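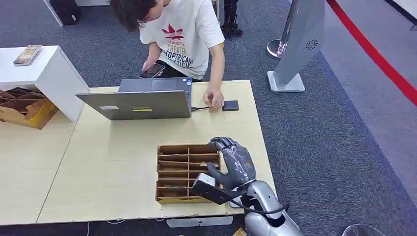
Karnus portable backup drive, two months on

I should say at the start that I don't trust backup products. I have bought four of them over the years, and each one arrived with a leaflet telling me I would never lose a file again. I have lost files again. So when my sister-in-law, Annick Caron, told me she'd got a Karnus and that it "just does it", I assumed it just did it until the day it didn't.

Then my old drive began making a ticking sound in April, and I needed something by the weekend. I paid £216 for the Karnus, the 2 TB version, from my own pocket. There's a cheaper one with half the space and a slower connection. The shop was out of it, which I suspect is how a lot of people end up with the dearer one.

What you get

A small drive, a short cable, a card with a web address on it. No pouch, at this price. The cable is the first thing I'd complain about. It's so short that the drive has to sit right up against whatever it's plugged into, and if you use a laptop on a stand the drive dangles. I've seen this defended as "tidy". It's tidy in the way that a short bedsheet is tidy. I bought a longer one for a fiver and the drive worked fine with it for ordinary copying, although the first big backup dropped out twice and I went back to the short one for that.

The card sends you to download a program called Windano, made by another firm and bundled in. You don't have to use it. The drive shows up like any other if you plug it in and ignore the card, and I wish the card said so. I rang the helpline to check and was on hold for eight minutes before a very polite man confirmed it.

Setting it up

Windano wants an email address before it will do anything at all. It then wants to know whether you'd like a "safety plan". The safety plan is a subscription. The button for it is large and green, and the words "continue without" are small and grey and underneath. I don't think a company that takes its customers seriously does this. You can have all the scrambling and version-keeping you like, but if the first screen is trying to slip a monthly charge past me I'm going to wonder what the ninth screen is up to.

Once past that, it's decent. You pick your folders, you pick how often, and you pick whether it keeps old copies of things. It doesn't use silly words. "Keep older copies for: one month, six months, always." Good. I chose six months.

The first backup was 480 GB and I started it after supper. It had finished by the time I came down in the morning. The box says it should take under two hours and I'm certain it took longer than that, because I was still up past midnight and the bar had some way to go. The claim on the box has a little star next to it, and the star leads to a sentence about "compatible ports and ideal file sizes". My files are not ideal. I have thousands of small ones, mostly scanned letters and parish records for a family history that only I care about, along with a great many photographs of the same dog. Small files are slow on everything. I just don't see why a speed nobody's real folders will reach is printed in the biggest type on the packaging.

Does it bring things back?

Most reviews I read before buying stop at the copying. Copying is the easy bit. A drive full of backups is no use to you until you've pulled something out of it and opened it, and I'd urge anyone who owns one of these, of any make, to do that on a dull afternoon before they have to do it in a panic.

I made a folder of test files, backed them up, deleted them from the laptop, and asked for them back. They came back with the right dates on them. Then I tried something harder and asked for a spreadsheet as it had been three weeks earlier.
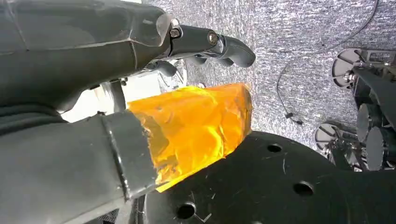
It found the older version, but it put it in a new folder called "Restored", inside another folder called "Restored", and gave it a name with a long string of numbers on the end. I can live with that for one spreadsheet. If you had to rescue a whole year's work you'd be renaming things until Christmas. There is a setting that's supposed to put files back where they came from. I found it under "Advanced", switched it on, tried again, and got the same two folders. I wrote to support about this and was told it would be "looked at in a future release". That was five weeks ago.

Restoring the lot to a different computer went better. I borrowed my neighbour Dale Charbonneau's machine, which is older than mine and not fast, and after a bit of grumbling over passwords everything turned up. I opened a couple of dozen files at random and they were all sound.

Compared with the others

Annick has the same drive and uses none of the software. She drags her folders across on a Sunday evening and has had no bother whatever. I find it annoying that this is probably the best way to use it.

I also tried a Plumuvine for a fortnight, lent to me by Chantal Lemieux from my history group. It's cheaper and comes with a proper length of cable. It is also noticeably bigger, gets warm enough that I didn't like leaving it on the tablecloth, and its program crashed whenever a folder name had an accent in it. With names like ours in the family tree that rules it out. Chantal hadn't noticed, because she labels everything by date.

The Després is the one the computer magazines like. I haven't used it, so I won't pretend to judge it, beyond saying that it costs a good deal more and I'd want a very clear reason to pay that.

Small grumbles

The light. It blinks while it's working and it also blinks, slightly slower, when it's doing nothing. I have stood over it trying to decide which blink I was looking at. A light that goes off would settle it.

The lid finish picks up every fingerprint.

It has to be "ejected" through Windano if Windano is running, and if you do it the normal way you get a telling-off the next time you plug in. The scolding message has a spelling mistake in it, and it was still there after the last update.

The guarantee is three years, but only if you register within 30 days, and registering brings you back to that green button. I registered. I've had six emails about the safety plan so far, and unsubscribing has had no effect I can detect.

Would I buy it again?

Probably, at a lower price, and I'd skip the software. The drive itself has been quiet and reliable for two months. Two months is nothing, mind you. The one that started ticking on me was lovely for four years, and I'd have given it top marks at this stage too. Anyone telling you a drive is dependable after a few weeks is guessing.

What I've done in the meantime is keep a second copy on a cheap drive in a biscuit tin at Annick's house, swapped over whenever I visit. It's slow and dull and doesn't need an email address.

Three stars out of five. Four for the drive, two for Windano, and I've rounded in the company's favour because the man on the helpline was nice. I'll come back in September and add a note if it's still going, or if they've sorted out the double folder business.

Posted June 22, 2022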